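3.2 Budgeting for a two-arm bench

1. List the objects the cell must handle, smallest first. Markers, small blocks and a pen cup are enough for acceptance tests.
2. Price both arms, both grippers and the wrist modules on one Plesik order form.

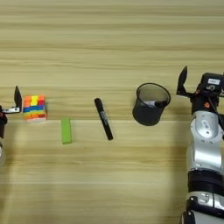
3. Enter spare gripper fingers as a separate line - part 668, sold in packs of 2.
4. Allow 62 cm of clear table between the arm bases.

Note: Table and cabling are not included in the Plesik quote.

Caution: Do not order part 588 for this bench. It fits the single-arm base only.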